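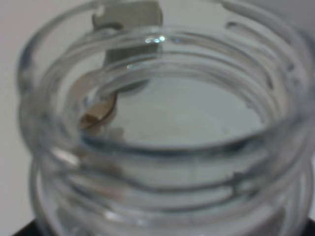 Fig. 1. Wrist camera view over the mouth of the glass jar.

Glassware Handling Rules for a Shared Robot Arm
Project report, Ristley workshop course
Submitted 2026-01-10

When I picked this topic I figured I'd be done in a weekend. Our lab has a rules sheet for the arm, and it's a good sheet, but it was written back when people mostly moved foam blocks and wooden pegs. Glass gets a single line: "use care." My project was to turn "use care" into something a new student could follow at the bench without having to come find me!

I started by reading what we already had. There's the Ristley sheet, the Bindberg notes (our name for the handover binder from the last class, which is mostly about cable routing) and a checklist that came with the Bakurden course kit. The Bakurden one is the best written of the three. It has you do the stop button check before the arm gets power and again after any change to the fingers, and I copied that straight into my draft.

What was missing was anything about looking. With a clear jar, the wrist view gets confusing really fast once you're close in. The threads bend everything behind them, so a gripper finger can look like it's in two pieces, and you can't trust where its edge seems to be. My first draft said "confirm finger position on the wrist camera before closing." I crossed that out. The rule now says to confirm from the side, with your own eyes, standing outside the taped line, and to use the wrist view only for checking that the mouth of the jar is where you think it is. If you can't tell, you stop and back off. You don't nudge the arm to find out (I have nudged, and I'm not proud of it).

Then there's speed. I set the limit for glass at 6 percent of full speed inside the last stretch of the approach, and 18 percent everywhere else over the table. My lab partners thought 6 was painfully slow, and okay, it is. But it leaves you time to get a hand to the stop button, and that's the test I kept using for every number in the draft.
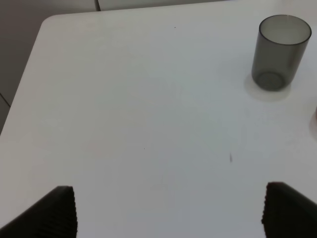
The table rules took the most rewriting. I wanted one that said only the item being handled could be out, and that lasted one afternoon, because half our tasks need a second object. So now it's that anything on the table has to be on the task card, fingers start open and well clear of all of it, and the surface gets wiped before each session. Crumbs and grit matter more with glass than with foam, and wiping is quick, so just do it.

I also added a part on tinted and see-through cups. They go under the glass rules even if they're plastic, unless the task card says what they're made of. I went back and forth on this. It means slow speeds for some cups that would probably survive a drop, but the Ó Néill room next door already does it that way and I'd like both rooms to match.

The full draft is 18 rules on one page, which is more than I wanted. I'd cut the two on storage if somebody gave them a home on another sheet. I still don't have a good rule for wet glass, and the section on who signs off a finger change needs another pass in January.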